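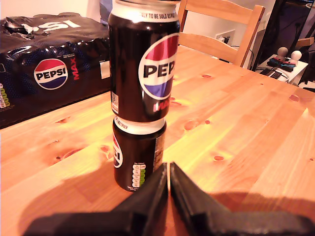
Two Pepsi Max cans, stacked on a pine table.

May, by Siiri Vasiliauskas

Part 3: Setting up your speaker profile and booking your first talk

By now you should have your Drenda login and a confirmed email address. If you haven't, go back to Part 2 and sort that out first, as none of the buttons I mention will show up for you. I've run school and community talks through Drenda for a good while now, so I'll tell you what I do as well as what the menus say.

1. Log in and click My Profile, then Speaker. You'll get a long form. Don't panic, you can save it half done and come back!

2. Fill in your short bio. The limit is 345 characters, and it does count spaces. Write it the way you'd introduce yourself to a room of Year 10s - job titles on their own mean very little to them.

3. Choose your themes. I'd go for two: one on learning and one on work. Mine are "Changing direction" and "First jobs".

4. Upload your talk outline as a PDF. One side of paper is plenty.

Note: if the upload bar sticks, save the form, log out and try again. It did this to me twice last term and nothing was lost.

5. Under Availability, tick the half days you can do. Mornings fill up quickest (assemblies, mostly).

6. Press Submit for Review. Rania Awad looks at every new profile and she may send you a question or two. Answer inside Drenda and not by email, otherwise your profile stays on hold.

Caution: don't agree a date with a school until your status says Approved. You won't be covered by our bookings policy before then.

7. Once you're approved, open Find a Venue and type in a town. If you're near me, try Platetstead, where the Barta hall seats 297 and has a proper lectern and a hearing loop. Click Request, pick your slot and add a line saying who the talk is for.

8. Wait for the green tick. Then download your booking sheet and check the reference. Mine was 1074 last time, and I'd written 701 on the poster, which was a different talk altogether - so do copy it across carefully.

Note: slides go in through Himanex, the screen-sharing tool on the hall computers. Bring a copy on a memory stick too. Part 4 takes you through the Himanex settings, including how to get the sound to play through the hall speakers.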